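Notebook, May 2023
Fabric softener and towel absorbency, second go

Rachid Naciri sent over the Rulilo leaflet again with the line about "up to three times thirstier towels" underlined. I have now read it more often than I have read most papers. Three times thirstier than what, after how many washes, in what water? The leaflet doesn't say. Aileen thinks we should write and ask. I think we should test it first and ask afterwards.

Setup as last time, with changes. All towels from the Lahlou batch, the plain ones, 680 grams each when dry. Washed at 40 with the same powder, no softener, to get the factory finish off. After that they were split into two lots: one with Rulilo at the dose on the cap, one with nothing. Line dried indoors. Last time we used the tumble dryer at Grostdale and I don't trust a word of those results, as the lint filter was filthy and the two lots went through on different days.

Sink test: cut square laid flat on water, stopwatch until the whole face has gone dark. Aileen Navarro did the timing and I did the laying down, then we swapped. We disagree on what "gone dark" means by roughly 4 seconds, and that is bigger than the difference between the lots. Not a good sign for the method. It may also be a sign that there is no difference worth having.

Weigh test: soak, hang by a corner, weigh once the dripping stops. Same trouble. She calls it stopped when there's a gap between drips and I wait for the last one. Must fix a hanging time and stick to it, however silly it looks.

For what it's worth, the treated lot does feel softer. I was not blind to which was which, so that's worth very little. Aileen said the same and she wasn't blind either. The smell gives it away from across the room, and I can't see how to hide it short of pegging our noses.

The old Clikville handout says softener leaves a coating and you should skip it on towels altogether. Everyone repeats this. I went looking for the numbers behind it in August and found other handouts.
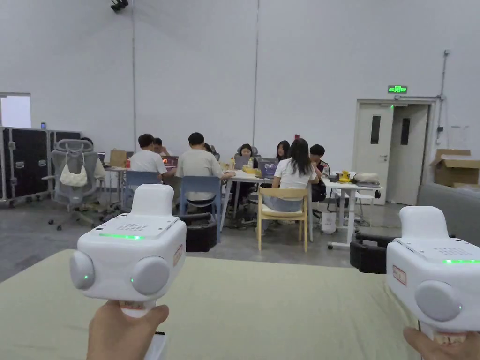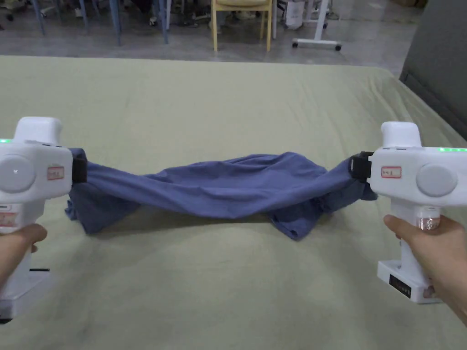 Water hardness is the thing I'd look at next. Ours is hard enough to fur up a kettle, and a towel rinsed in it dries like a board whatever you pour in the drawer. I'd also like to try something other than towelling. A blue cotton garment like the one stretched out over the bed would do for a start: thinner cloth, no loops, so less argument over when the water has got all the way through. If softener slows that down too, I'll begin to believe in the coating.

To do: same squares again in bottled water. Hanging time fixed before we start. Rachid to label the lots and keep the key to himself. Ask for the leaflet's test conditions, Aileen to draft, me to take out the polite bits.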